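Using Reverb and Delay on Vocals: Speaker Notes
Session 3, Wunbridge home recording group
Speaker: Rosimeire Toledo

Slide 1. Scope

Time-based effects only. Compression and EQ were covered in February and the handout is still on the shared drive. Assume the vocal is already edited, tuned if needed, and sitting at a sensible level against the drums.

Play the dry vocal once, no comment. Song is "Hattar," the Ikel demo, second verse.

Slide 2. Send or insert

Put the reverb on an aux track and feed it from a send. Set the plug-in's mix control to 100 percent wet. If it is left at 50, the aux returns dry signal along with the effect and the vocal gets louder every time the send goes up. Ask who has done this.

Sends post-fader by default. When the vocal fader comes down, the reverb comes down with it. Pre-fader is for the special case where the dry voice fades and the tail stays. Demo at the end of the second verse if time allows.

Slide 3. Pre-delay

Pre-delay is the gap between the dry sound and the start of the reverb. At zero the reverb starts on top of the consonants and the words blur. Set it to 20 ms and play the same line. Then bypass and play again. Let them hear it twice before explaining.

Longer settings keep the voice forward while the room still sounds large. Past a certain point the ear hears a separate echo. Sweep slowly and have people raise a hand when they hear it split.

Slide 4. Decay time

Start at 2 seconds for a ballad, shorter for anything fast. Solo the reverb return and listen to whether the tail is gone before the next phrase starts. Then take it out of solo. A tail that sounds too short alone is often right in the mix.

Issa Shboul asked last time about plates and halls. Short answer: plate builds up quickly and is dense, hall builds up slowly and spreads out. For lead vocal, try the plate first.

Slide 5. Filtering the return

EQ goes on the aux, before the reverb. High-pass at 257 Hz in the demo session (the number is where the knob landed, nothing special about it). This keeps low-end mud and plosives out of the tail. Low-pass to taste. If the S sounds splash, put a de-esser ahead of the reverb as well and leave the dry vocal alone.

Slide 6. Delay times

Tempo-synced quarter note first, then eighth. Manual calculation: 60,000 divided by BPM gives the quarter note in milliseconds. Half that for the eighth. Multiply the eighth by 1.5 for the dotted eighth.

Feedback low, two or three repeats. Filter the repeats darker than the source so they sit behind it. 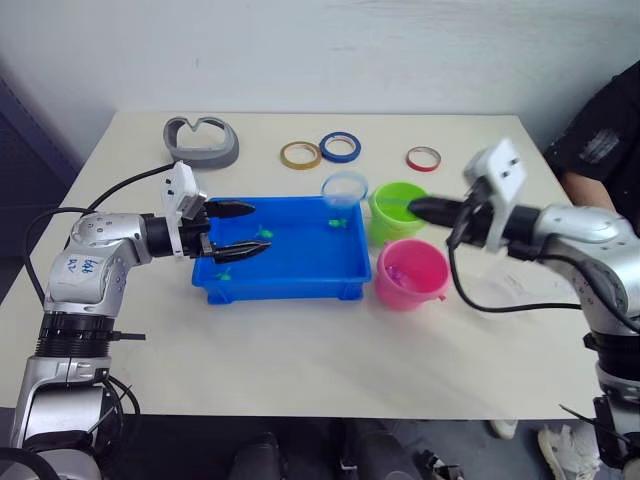
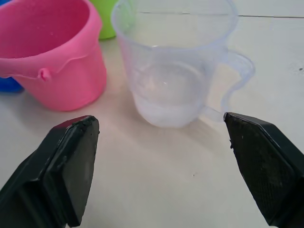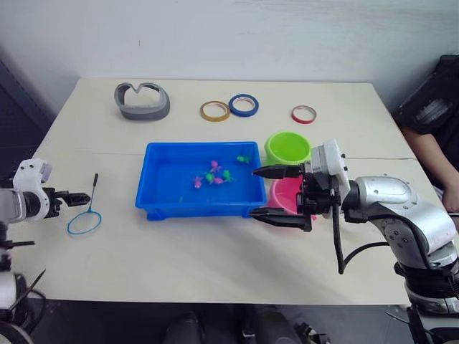 Slide 7. Ducking the delay

Compressor on the delay return, sidechain input fed from the dry vocal. While the singer is active the repeats are held down. In the gaps they come back up. Keep the release slow enough that the repeats do not jump out between syllables.

Check the sidechain routing before the talk. In the Amov template the key input is on bus 3 and has to be reselected each time the session is opened on another machine.

Slide 8. Stereo and mono

Press the mono button on the master. If the reverb drops sharply, the return is too wide or there is a phase problem in a widener. Remove the widener first and listen again. Phones and many small speakers are close to mono, so this check is needed even for mixes made on headphones.

Slide 9. Automation

Verse send lower, chorus send higher. Write the level change on the send itself and leave the return fader fixed. For single-word throws, automate the delay send up on the last word of the line and straight back down. Demo on "river," end of line four.

Questions

Likely ones: reverb on the backing vocals (yes, more than on the lead, same aux is fine), reverb while tracking (monitor only, do not print it), and whether to put reverb on the master bus (no).

Bounce files with and without effects are in the Ikel folder. Bring the spare headphone splitter.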